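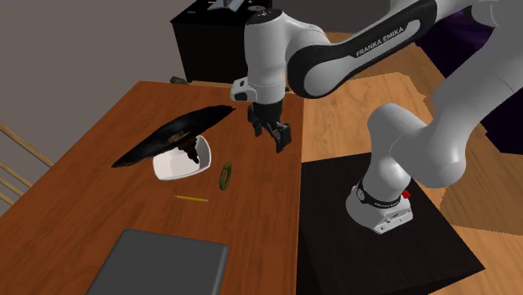 Sim cell: gripper stops short of the table after I swapped the pedestal

kandpal_wrench
Posting my setup in case somebody spots what I'm missing. Franka on the black square pedestal, wood table next to it, white bowl, pencil, green ring, the usual clutter. I traded the old pedestal model for this one in May and ever since then the fingers stop 23 mm above where they should on every pick. I reloaded the scene, reset the joints, even reinstalled the whole thing (there went my evening). Same gap every time.

trandia85
Did you move the robot base when you changed the pedestal, or only the mesh under it? I've done that one myself. The arm looks like it's standing on the new slab but the planner still has the base frame where it used to be. Compare the two numbers before you touch anything else.

kandpal_wrench
Only the mesh, I think? Then I dragged the arm up by eye so it didn't sink in. Oh no.

flernden_lab
I'd look at the tool offset first. A constant error straight down is nearly always the flange-to-fingertip length. Somebody loads a different hand file and the length in the config stays put.

trandia85
Disagree. The hand didn't change, the pedestal did. Start with the thing that changed.

flernden_lab
Sure, but people change three things and remember one. I once lost a whole week that way!

sprocketpie
Can I ask a dumb one, does your collision margin matter here? Mine was set to 60 mm from an old job and the arm refused to go anywhere near the table. And with that big black flat thing leaning over the bowl I'd expect the planner to get fussy on that side anyway.

kandpal_wrench
Not dumb, but mine's at 5. And it misses by the same amount on the pencil, which has nothing leaning over it.

kandpal_wrench
OK, update. Opened the scene file and line 817 has the base height the planner reads, still the value from the old pedestal. The visual model is on a separate line, and that's the one I dragged. The difference is 23 mm on the nose. Fixed it, ran the pencil pick and the fingers came all the way down. Trandia85 gets the beer.

flernden_lab
Fine, fine. Check your tool length anyway.

kandpal_wrench
Checked it. It was right. I'm also making the visual base a child of the planner one, so next time I drag it they both move.

sprocketpie
Could you post that bit of the file when you're done? My Fludari cell has the two on separate lines too and I'm now scared to look.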